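Ljungberg sim / Issue: planner aborts on sofa pick, Franka cell
Print | E-mail this ticket
Last updated: April 23, 2021

Reported by Kamala Gowda. Assigned to Vilgot Westerberg.

Symptom
Pick task on the sofa stops with "no valid path" after the pregrasp pose. Target is the toy crab on the seat cushion. Fails in almost 600 episodes of a 2,000 episode batch. Same build on the table task runs clean.

Tried
1. Raised planning time from the default to 2 seconds. No change.
2. Swapped sampler seed. No change.
3. Removed the hanger from the collision world. Failures drop sharply.

Suspected cause
Hanger collision mesh is a convex hull, so the open area under the hook counts as solid. With fingers open, the padded gripper volume overlaps it.

Renders from the sofa task:

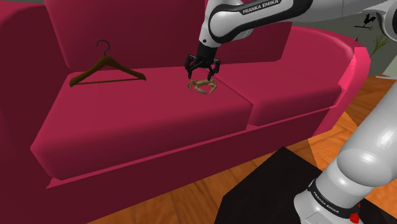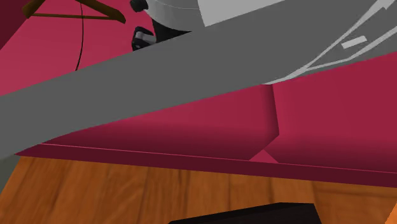 Next steps
- Vilgot: replace hull with decomposed mesh, rerun the batch.
- Esben Sveinbjörnsson: check padding value in the Olldale config. It was changed in June and never reverted.
- Keep open until both are done.

2 comments | Share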